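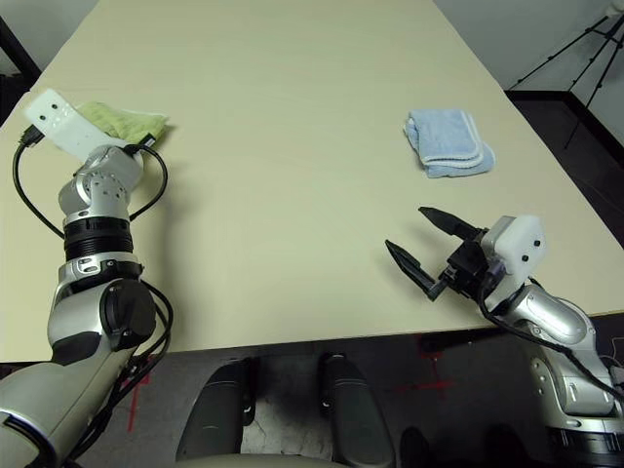 Hellgrünes Tuch, gefaltet

Start Leistungen Preise Über uns Anfahrt Kontakt

Über uns

8. September 2025, Büro Wäscherei Mosau

Wir waschen für Pensionen, Physiotherapiepraxen, Friseure und zwei Schwimmvereine. Handtücher vor allem, dazu Bettwäsche, Laken für Behandlungsliegen, Putztücher. Gegründet wurde der Betrieb als Heißmangel mit Annahme im Vorderhaus, und viel mehr wollte er lange Zeit auch gar nicht sein. Inzwischen sind wir 19 Leute und holen die Wäsche bei 133 Kunden ab, die meisten davon im Umkreis einer halben Fahrstunde.

Auf Seiten wie dieser liest man gern von Leidenschaft. Wir misstrauen dem ein wenig. Ein Handtuch soll sauber sein, es soll am vereinbarten Tag zurückkommen, und es soll dasselbe Handtuch sein, das wir mitgenommen haben. Wer schon einmal bei einer großen Kette gemietet hat, weiß, dass der letzte Punkt keine Selbstverständlichkeit ist.

Was wir von Versprechen halten

In unserer Branche wird viel versprochen. Jedes Jahr kommt ein Vertreter mit einem Mittel, das bei 30 Grad alles können soll, was früher 60 Grad brauchte. Manchmal stimmt das zur Hälfte. Wir lassen uns eine Probe geben, waschen damit fünf Wochen lang unsere eigenen Putztücher und schauen, was mit dem Fett und dem Geruch passiert. Die meisten Mittel nehmen wir danach nicht. Zum Wort »klimaneutral« haben wir ebenfalls Fragen, auf die wir bisher keine brauchbare Antwort bekommen haben, deshalb steht es auch nicht auf unserem Lieferwagen. Auf die Rechnung schreiben wir lieber, mit welchem Programm gewaschen wurde. Das kann man wenigstens nachprüfen.

Auch bei Mikrofaser sind wir zurückhaltend. Für Glas und glatte Flächen taugt sie, keine Frage. Als Badetuch wird sie uns oft als Wunder angeboten, und dann landet sie mit Weichspüler in der Maschine und saugt nichts mehr. Wer sie bei uns waschen lässt, bekommt sie ohne Weichspüler und ohne heißen Trockner zurück, auch wenn auf dem Auftragszettel etwas anderes angekreuzt ist. Wir rufen dann vorher an.
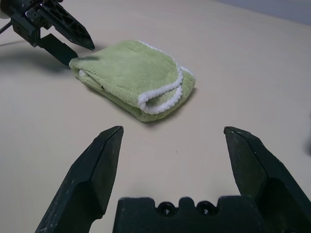 Waschen Sie auch für Privathaushalte?
Wir nehmen private Wäsche an der Theke im Vorderhaus an, abgeholt wird sie dort nicht von uns. Der kleinste Auftrag sind 5 Kilo, und eine Woche sollten Sie einplanen.

Rorus und Siu

So heißen unsere beiden Waschstraßen, nach den Aufklebern, die beim Einbau noch darauf waren. Rorus ist die ältere und läuft mit Kochwäsche, Siu übernimmt alles Bunte und Empfindliche. Im Juli stand Siu elf Tage still, und wir haben in dieser Zeit einige Lieferungen verschoben. Den betroffenen Kunden haben wir den Monat anteilig gutgeschrieben. Ob das reicht, beurteilen die Kunden, zwei haben gekündigt und einer ist wiedergekommen.

Gefaltet wird nach dem Maß, das der Kunde vorgibt. Pensionen wollen meist Drittel, Praxen eher Hälften, weil deren Schränke schmal sind. Eine Zeit lang haben wir eine »Hotelfaltung« gegen Aufpreis verkauft. Den Unterschied konnte uns kein einziger Gast erklären, also haben wir sie gestrichen.

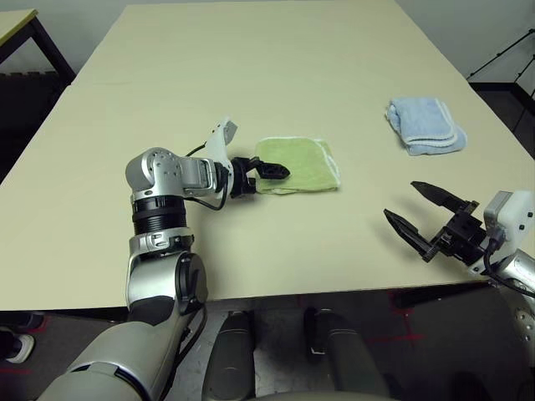

Am Aufpreis für Expresswäsche halten wir dagegen fest, die Nachtschicht kostet nun einmal Geld. Günstiger wird es ab 1000 Teilen im Monat, darunter gilt die Preisliste ohne Verhandlung.

Seit dem Umzug von Wilgate übernehmen wir auch deren frühere Kunden im Nordviertel. Alte Verträge führen wir bis zum Ende der Laufzeit weiter. Bitte prüfen Sie trotzdem die erste Abrechnung, die übernommenen Stücklisten waren nicht alle auf dem neuesten Stand.

Kontakt | Impressum | © 2025 Wäscherei Mosau | Nach oben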